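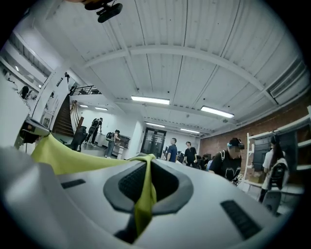 Section 5. Setting up the Plullby tunnel on your router

Do this before you install the app on phones or laptops. If the router already runs another VPN client, remove it first, reboot, then come back. Two clients fight over the same port. Keep the router out in the open while you work, nothing hanging over it: a strip of cloth like the yellow-green one, dropping down over an opening, is the sort of thing to move off any vented box. Routers run warmer with encryption on.

1. Log in to the router admin page. Firmware 8 or later.
2. Open VPN, then Client, then Add new.
3. Upload the Cendard profile from your account page. Don't rename the file.
4. Port: 1001. Leave protocol on automatic.
5. Save. Wait for the light to go solid.

Note: error 376 means the profile has expired. Download a fresh one, same steps.

Caution: do not close the browser tab during step 5. Settings may be half writen and you'll need a factory reset.

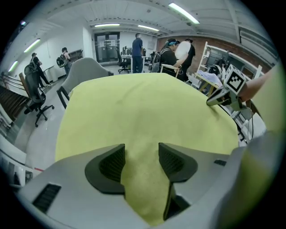

Kill switch. Off by default, turn it on under Advanced. It cuts all traffic if the tunnel drops, TVs and printers included. Check the device list afterwards, anything you want outside the tunnel goes under Exceptions. Smart plugs usually do. Before you put the router back on its shelf, look at the vents: narrow slots like the dark louvered one at lower left should stay clear, and a big cloth draped that close is too close.

6. Test: open the status page, location should match teh server you picked.
7. Still shows your own city? Restart the router, clear the browser cache, try again.

Split tunneling is in section 8.

Guide checked in March by Annatjie Makhubela, Plullby support.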